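Brekik Photo Book Kit, review

Friday, November 18, 2011

Quick one, because the box has been on my floor since last weekend and I said I'd write it up before the holiday rush. The Brekik is a make-your-own photo book kit. You get a screw-post binder, a stack of coated inkjet paper, a creasing tool, end papers and a slipcase. You print at home, crease, stack, bind. Done. In theory.

Background for anyone new here: I've been making small runs of photo books for a while, mostly for friends, a couple for a portfolio I still drag around to galleries. Used to use Trolstead for everything. Trolstead paper is great, their binders are not, the posts work loose and by the third viewing somebody is holding your sequence in their lap in the wrong order. So I was ready to like this.

What's in the box

200 sheets, which sounds like a lot until you start printing proofs on the good stuff (don't). Landscape only. Why landscape only? I shoot verticals more than half the time and have to float them in a lot of white. Looks fine, kind of elegant even, but I'd like to be asked.

4 binding posts plus extenders. The posts are metal, nice weight, proper slot for a screwdriver. No screwdriver included. The cover boards are gray cloth over something stiff and they take a beating, mine has been in and out of a backpack all week and the corners are still sharp.

The paper

Best thing in the kit. Matte, a hair warm, thick enough that black areas don't ghost through to the other side. I ran a set of night pictures first, street corners, gas stations, lots of deep shadow, and the blacks held up better then I expected. Not as deep as Trolstead's heavy matte. Close though. Skin tones a bit pink out of the box, I pulled the magenta down and it was fine.

Only coated on one side!! The leaflet says this in tiny type on the last page. I found out by printing 12 spreads on the backs. Mush. So either you have a blank page facing every picture or you glue sheets back to back, which makes a fat book that won't lie flat. For a sequence where every picture gets a page to itself that's no problem. For anything with real spreads, forget it. 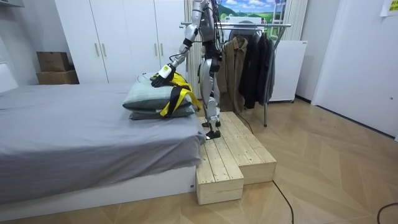 Robot with its hand on the top pillow.

Color is where I'd push back on the marketing a little. The sleeve talks about "museum color" and I don't know what that means. Saturated reds go flat. Blues good. Grays very good, really neutral, and if you work in black and white this is the paper I'd tell you to get at this price. I put a print next to one from the Wróbel sampler I bought in April and had to check the pencil marks on the back to tell which was which.

Creasing and binding

The creasing tool is a plastic thing with a groove. It's bad. Slips, and if you press hard it leaves a shiny line on the coating that catches the light every time you turn the page. Use a bone folder and a steel ruler. Everybody who does this already owns both.

Holes come pre-punched, lined up perfectly on mine except for one batch in the middle of the stack that was off by maybe a millimeter. You can force it. The edge of the block then looks a little ragged. I trimmed it, you might not care.

Binding took me one evening with the radio on. Undoing it to swap two pictures took five minutes, and this is the real argument for screw posts over glue. I changed the order of the second half three times and the book is better for it. Try that with a print-on-demand place.

Slipcase is too tight. With the full stack in, it wont go. Take out ten sheets or so and it slides.

Price

I paid $164 for the large. Refill paper is extra, obviously, and not cheap. The Pemier kit is less money and comes with double-sided paper, but the cover is vinyl and it smells, and I wouldn't hand it to a curator. If you're making something for your mom get the Pemier. She won't mind the vinyl.

Should you get it

If you edit slowly and print your own, yes. If you want spreads, no. If you mostly shoot vertical, wait, they say a portrait version is coming but there's no date on it.

Good: paper, posts, cover cloth, being able to re-sequence.
Bad: one-sided coating, creasing tool, slipcase, flat reds.

Keeping mine. Ordering one refill pack and then we'll see. Will post the profile settings when I've cleaned them up, a few of you asked about the magenta.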